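From: Cinzia Colombo
To: Drindatby Craft List
Date: 17/12/2021
Subject: Re: [drindatby-craft] Salt dough ornaments puffing up in the oven

Remo Palumbo wrote:

> Has anyone had luck with salt dough at a lower oven setting? I made a
> batch of stars with my two kids using the recipe from the September
> handout and they came out with big bubbles on the top. A couple also
> cracked straight through the hole for the ribbon. We rolled them fairly
> thick. I have a bag of flour left and would like to try again before
> the school fair. Also, is it better to paint before or after baking?
>
> Remo

Hi Remo,

The handout recipe is fine but the oven temperature on it is too high. I use 200 degrees Fahrenheit and leave them in for 3 hours, turning them over halfway. If they still feel soft in the middle, turn the oven off and leave them in there overnight with the door shut.

My recipe is two cups of plain flour, one cup of table salt and three quarters of a cup of warm water. Do not use self-rising flour. That is the usual reason for bubbles, so check your bag. Add the water a little at a time and stop when the dough holds together. Knead it for ten minutes. I know that sounds like a lot when you have kids waiting, but let them take turns at it.

Roll it to a quarter of an inch. Thick pieces puff up because the outside sets first. Prick the backs with a toothpick if you want to be safe. For the ribbon hole, use a drinking straw and keep it at least half an inch in from the edge. The points of a star are the worst place for it. I put mine between two points.

Paint after baking, once they have cooled all the way down. Acrylics work best. The washable school paint goes streaky and then it sticks to everything. Two coats of varnish, front and back, letting the first side dry before you flip them. The Cekex gloss is all right but it yellows, so I went back to matte.

I made 40 last weekend for the Flundthorpe sale and lost only two, both snowmen, both at the neck. If you do snowmen, cut them as one piece and press the details in with the end of a spoon.

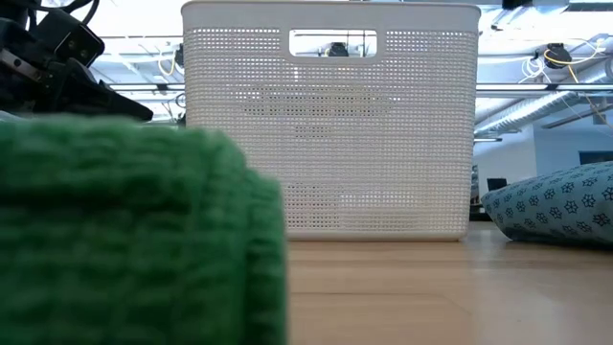

Green knitting and the white basket

For the ribbon, I have most of a roll of the narrow red left over from Guerra and can bring you some. Cut it to eight inches per ornament. Tie the knot before you thread it and pull the loop through from the back, and it will hang flat. 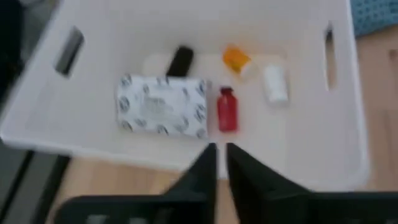 On storing them, keep them out of the basement. Salt dough pulls in damp and goes soft, and the paint lifts. I wrap each one in tissue and put them in a cookie tin with a lid that fits. I have some that are six years old and still hard. The ones I left in a plastic bag did not make it to the second winter.

One question back to you. Did you keep the scraps? They can be rolled out again once or twice if you cover them with a damp cloth, but after that the dough gets crumbly and I would start fresh.

If anyone else has a cookie cutter in the shape of a mitten that I could borrow, please write to me off list. Mine has bent and now cuts something closer to a potato.

Cinzia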